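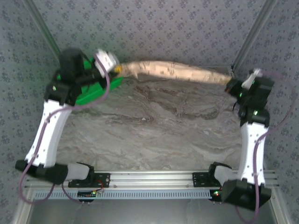

Long thin things: are the new storage products worth it?

Reading time: 2 minutes

Every December the same advice comes round about scarves, table runners and anything else that is far longer than it is wide. Roll it, don't fold it. Buy a tube to roll it on, then a box to put the tubes in. By February the box is on top of the wardrobe and the scarves are back over the banister.

I have had the Disusum roll set on loan for seven weeks, and I remain to be persuaded. The idea is sound enough. A rolled cloth has no hard crease across the middle, and it stands upright in a drawer where you can see it. The trouble is the rolling. A narrow cloth wanders off to one side after the first few turns, and you end up with a cone. The leaflet tells you to "keep an even tension", which is easy to print.

Pretanel goes the other way and sells a folding board. It does make tidy rectangles, provided your cloth is the width of the board. Two of mine were. The rest hung over the side and had to be tucked in by hand, and I could have done that on the kitchen table for nothing.

What does seem to matter is the dull bit beforehand. Lay the cloth out at full length and get the wrinkles out of the ends, where they collect. Printed cloth needs more care here than plain, as a crease through a drawing shows every time you use it.
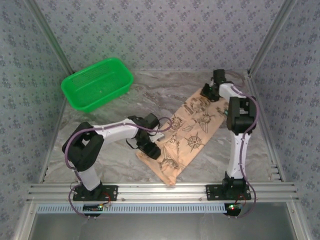
Compass rose and wings on a long printed cloth, still creased at the front end.

Once it is flat, fold it in half lengthways and then in half again, end to end, until it fits your shelf. Four layers is as many as I would go to with anything thick. Put the printed side inwards if it lives near a window.

Then there are baskets. Siria would like you to have a matching set with labels. I have nothing against a plastic basket — a cheap one from the market does very well — but labels on something you can see straight into strike me as a hobby. Kováčik at least sells theirs singly.

Some 2,300 of you get this newsletter, and I would be glad to hear from anyone still using a roll set after a year. So far I have had no takers.

Last updated: 24/02/2026

Contact us | © The Plain Cupboard newsletter | Back to top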